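4. Adding a Novel to Your Zoltano Reading Journal

The box says Zoltano helps you "read deeper." Treat that as advertising. It stores quotes and notes, and you still have to read the book.

1. Open Library and choose New Book. Type the title yourself. The Pludulo lookup often returns a study guide or the film version.

2. Enter the page count from your own copy. Our test novel was listed at 213 pages and ran to 274 in print.

3. Copy in the opening paragraph. Keep the author's line breaks and odd commas. Turn off Tidy Text first or they will be changed.

Note: A passage can hold up to 700 characters. Anything past that is dropped without a warning.

4. Pick a theme tag, or skip it. The suggested tags are mostly "loss" and "family," and those fit nearly every novel ever printed. 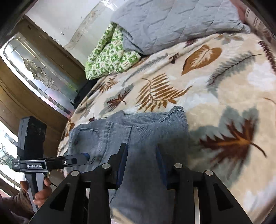 5. Select Save, then reopen the entry and check that the passage is complete.

Caution: Do not rely on the Mood Score. We entered the same chapter twice and got 97, then 74. Neither number told us anything about the chapter.

6. To back up, choose Export and select Plain File. The Stustetel format opens only in Zoltano.

Revised March 2023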